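October 24, 2021

Spent the morning convinced the new grasp planner was a genius and the afternoon reading its logs. It proposes 900 candidates per cycle and ranks them all with great confidence. The favorite today was the handle of the basket. It wanted the jersey by way of the handle. I raised the penalty on rigid edges and reran the batch, and 558 candidates survived, most of them on red cloth.
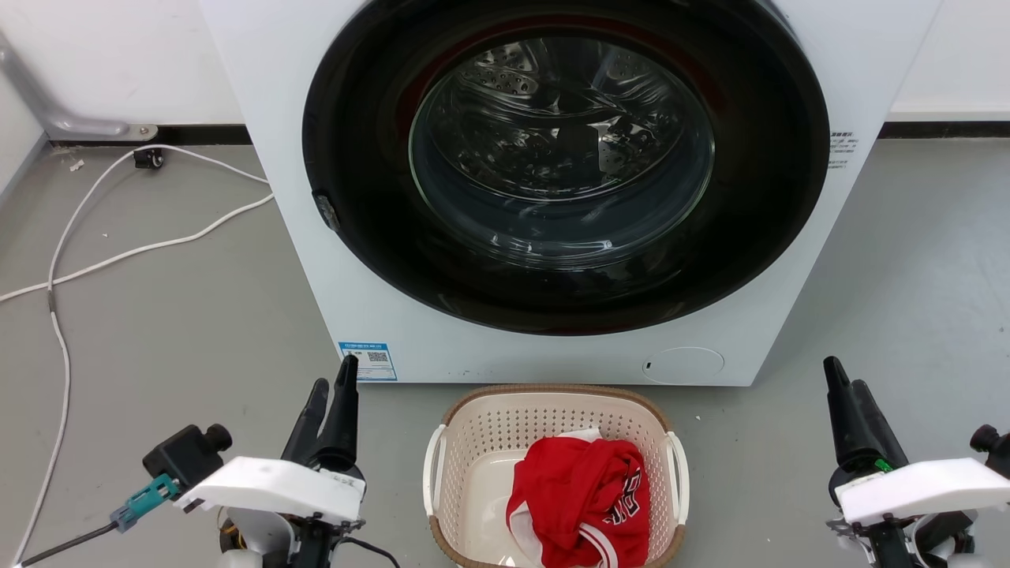 Then the left arm started lagging the right by three control ticks. I blamed the Makris driver for an hour, out loud. The cause was my own debug print, left in the loop since I last swore I'd removed it. The log file had 1,433 copies of the word "here."

Door detection still mixes up the glass and the rim. Moved that to December, where I keep my other good intentions. Pushed the branch, went home, did no laundry.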